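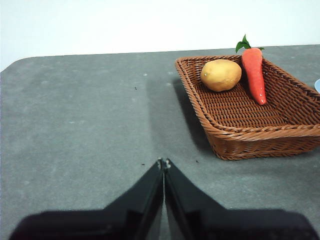
Potato and carrot in the basket, fingers almost closed and nothing between them.

Eleven rules on the wall? Nope, down to a page you can read standing up

I love a good rule. I know how that sounds! But I've spent most of August rewriting the bench rules for Metstead, our little pick-and-place project, and I've had more fun with it than with any bit of code I wrote this year.

The old version had 11 rules and ran to four pages. Aroha Hapeta timed herself reading it over a cup of tea and the tea went cold. So we gave ourselves a limit: no rule longer than 70 words, and every rule has to be something a second person can check by looking at the bench or the log. "Be careful with the arm" went straight in the bin. Careful how?

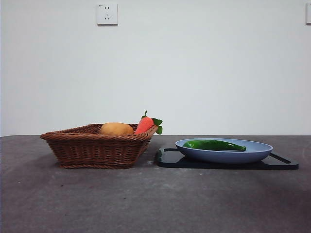
Posted by Letay Hadgu in Bench notes, 9:40 pm

Okay, so what's in the new one. I'll go through the bits I'm keenest on and skip the housekeeping.

Write down the start before you touch anything. Our layouts are simple (basket on one side, cutting board on the other, blue plate on the board, green chili on the plate) and that simplicity is a trap. You think you'll remember. Then three layouts later somebody asks whether the carrot was to the right of the potato or the left, and you're both guessing with great confidence. Now the start goes in the log in words, with left and right always meaning left and right from the fixed camera. The wrist view moves, so it doesn't get a say. We argued over that one for a whole lunch and I'm so glad we settled it.

Hands out means hands out. Whoever is resetting the table says "in" when they reach over and "clear" when they step back, and the person at the keyboard repeats "clear" before starting. It felt silly for one morning. By the afternoon I was saying it at home when I put plates in the sink.

The person nearest the table owns the stop button. If you swap seats, you swap the button too, out loud. Anyone can call a stop and no one has to justify it until the arm is still. Aroha wrote that last sentence and I think it's the best one on the page.

A failed try stays in the log. This was our weak spot. We had 515 tries recorded under the old rules, and when I went back through them the notes on the failures were hopeless: "bad", "meh", "again". One just said "carrot". So a failed try now gets one plain sentence on what the gripper did, written before the next try starts. No blame, no theories. Theories have their own column, and mine is already overflowing.

Change one thing at a time. Everyone agrees with this and everyone breaks it, me included. You shift the basket a bit and think, well, I may as well turn the plate while I'm here... don't! Put the second change on the list and do it next.

Then there's the review. After every 100 tries we stop and read the rules aloud, and anything we've both been ignoring gets fixed or deleted. I'm a bit nervous about the first one, as I suspect my beloved rule on naming files won't make it.

If you've got bench rules of your own, please send them over, especially the short ones. I'd love to see how other people handle handovers partway through a set. Ours is still two lines and a question mark in pencil.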